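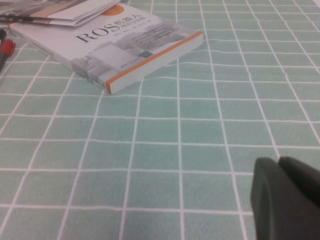
*Mint check cloth with the ROS book lying on it*

**Squaring up a checked tablecloth on a work table**

**bandholm_joiner**
The mint cloth with the white grid has been on my table since March. The lines ripple in the middle and to the right. I use the grid for rough alignment when I trim prints, so it bothers me. The cloth is from Pliltex, the table top is 100 cm by 60 cm. Iron it, or buy something stiffer?

**KhoiPhi**
Iron from the back, medium heat, working from the centre outwards. Pull along the grid, never across the diagonal, or the squares turn into diamonds and stay that way until the next wash.

**vorkolitz51**
Disagree with ironing. A coated cloth will mark. Lay it flat under weight overnight. A few more paperbacks like the one with the orange spine would do it.

**KhoiPhi**
Is it coated? The surface looks slightly mottled and soft to me. I read that as plain fabric.

**bandholm_joiner**
Uncoated. The label says cotton mix.

**vorkolitz51**
Then I withdraw the point about marking. I would still try weight first. Paperbacks curl if they are left under load, so use boards.

**grid_1566**
Neither method makes it a measuring surface. Printed grids drift with the weave. I checked a Phuthong cloth against a steel rule and it was 4 mm out over the length of the table. Get a cutting mat and keep the cloth for tea.

**bandholm_joiner**
I only need it square by eye. The mat is for the blade.

**KhoiPhi**
Clips on the two short sides, then. Tension it lengthways first. Unrelated: is that ROS book any good on the theory side?

**bandholm_joiner**
Only two chapters in. Slow going, my Chinese is poor. Will iron tonight and report back on the ripples.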